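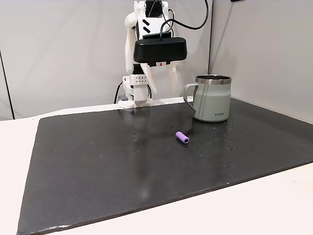 Oficinas de bairro voltam a abrir à noite

Em Pemanberg, a antiga fiação da rua do cais aluga bancadas à hora desde 16 de outubro. São 40 lugares, divididos por 2 pisos, e a mensalidade custa 80 euros. Quem chega depois das seis traz quase sempre trabalho de casa: cadeiras para colar, rádios, bainhas por fazer.

A associação Votgate, que gere o espaço, tem 200 inscritos e lista de espera para a sala de costura. O torno continua avariado. Em novembro abre a encadernação, com inscrições ao balcão e material pago à parte.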